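**December, afternoon. Sorting mat, second session**

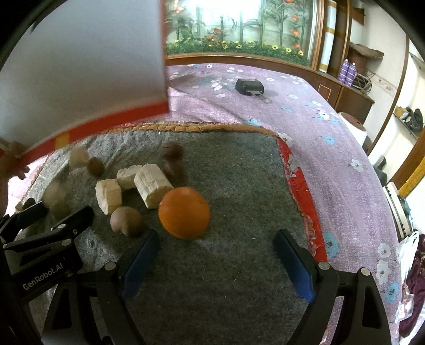 *Gray felt mat on the bed, orange ball, stones and pale blocks.*

Continuing with the loose parts set for the Wanville playroom. Tables are full of Erlinda's costume sewing, so the mat went on the bed again, over the flowered sheet. Works all right. The felt grips the sheet better than I thought it would, but the mattress has some give, and anything round wants to find the low spot if you lean on the edge.

Mat notes:

- Felt is fine as it is. Small stones stay put, no clatter.
- Edges are not fine. The tan border along the far side is ragged and the red edge down the right is fraying, white threads showing. Needs binding before it goes to children. Princess has cotton tape left over from the Gondia cushions, ask her for a length.
- Size is good for one child, tight for two.

Pieces: I want a mix of things that roll, things that stand and things that do neither. The orange ball is the only bright item at the moment and it draws the eye first, so I would either take it out or add a second strong color. Reynaldo says leave it in, a child will start with the ball and then move on to the rest. Left it in for now.

The pale blocks are the best of the lot for building. The cylindrical chunk can go on its side or on end, and the small rectangular one makes a decent lintel. All of them to be rubbed down with 100 grit and then something finer. No varnish, no oil until Jocelyn has checked what the playroom will accept.

Stones: the small brown one with the mottled surface is a keeper, nice in the hand. The dark olive-brown one also. Both need to go through the choke gauge. Anything that drops through gets pulled, no discussion, and that probably means the smaller brown one goes into the older children's bag. Wash all stones in warm water with dish soap and leave on a towel overnight. Do not boil them (Rosalinda's note from the Prilcombe job, one split on her).

Weights: put everything for one bag on the kitchen scale, bag included, and got 965 g. Too heavy for a small child to carry from shelf to floor. Limit we agreed on was 800. Options are fewer stones or swapping the thickest block for something lighter. I prefer fewer stones.

Tried the layout two ways. First with everything in a row by size, which looked tidy and was no use, it reads as a display. Then scattered with the blocks toward the middle and the stones farther back. Second way is better. Jocelyn picked up a block within a few seconds of sitting down. She spent almost 15 minutes at it while talking about something else, so it holds attention even in adults.

Storage still open. The Egilsson drawstring bags are the right size but the cord is too long, would have to be cut down to a short loop. A shallow tray would be easier for putting away but harder to move.

To do:

1. Bind mat edges, tape from Princess.
2. Gauge test on all stones, write results here.
3. Sand blocks, round the corners on the rectangular one.
4. Reweigh with 3 stones only.
5. Ask Wanville about finish, and tray or bag.

Erlinda wants the bed clear by six.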